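Delix adds desk-clearing to its shared workroom schedule

01/02/2025

Delix has changed the end-of-day procedure for the shared tables in its Hadgu Street workroom. Under the new schedule, every work surface is cleared before the room is locked. Pens and markers go into a single mesh cup per table, and all other loose items go to the shelves or to the owner's drawer.

The workroom has 68 table places, used by staff from Delix and from two tenant firms, Jetent and Cikita. Until now each firm kept its own rules. Items left out overnight were moved by the cleaning crew and often ended up on the wrong table. A stock check in May listed 2759 small desk items, of which 200 had no recorded owner.
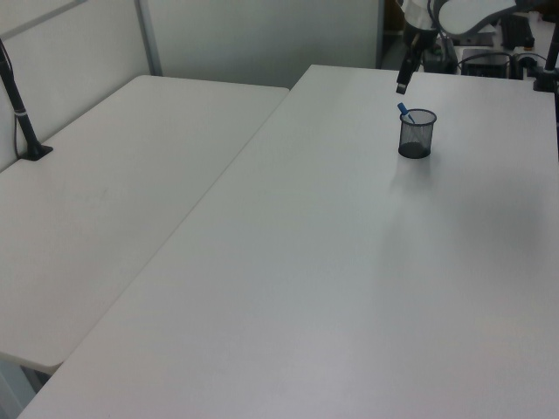

What happens to items that are still on a table when the room is locked?
They are placed in a numbered bin by the door and held for 50 days. Items not collected by then are added to the common supply shelf.

Tables that stand edge to edge are treated as separate places, each with its own cup. Users may not push supplies across the seam to the next table. Cups stay on the table overnight and are to be emptied and wiped once a month. Dried-out markers are to be thrown away at that time and replaced from the supply shelf.

The surfaces are to be wiped with a damp cloth and mild soap. Solvent cleaners are no longer allowed, including for ink marks. Stains that do not come off with soap should be reported to the Delix front desk, with the table number.

Equipment that is fixed in place is not covered by the clearing rule. Cables must be kept behind the rear edge of the table wherever their length allows it. The cup and marker supply is paid for by Delix and does not affect the rent charged to the tenant firms.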